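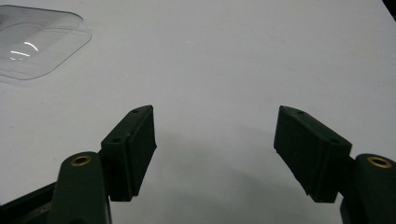 Loredana Fabbri asked whether a matt worktop can be wiped with vinegar. Diluted, yes, on laminate and sealed wood. Keep it off marble and limestone.

Which cleaner for daily use?
Washing-up liquid in warm water, soft cloth, then a dry cloth.

Can I use a scouring pad?
No. It polishes a matt finish unevenly and the shiny patches stay.

How hot can a pan be?
Our laminate tops are rated to 70 °C — use a trivet for anything off the hob.

How often should solid wood be oiled?
Every 20 weeks, more often near the sink.

27 shares · 3 comments

Cecilia Fiadzo
Does the oiling interval apply to bamboo?

Arturo Carbone
Same for ours. Two thin coats, left overnight.

Settimio Messina
Limescale round the tap is still there after the vinegar. Second go on Sunday.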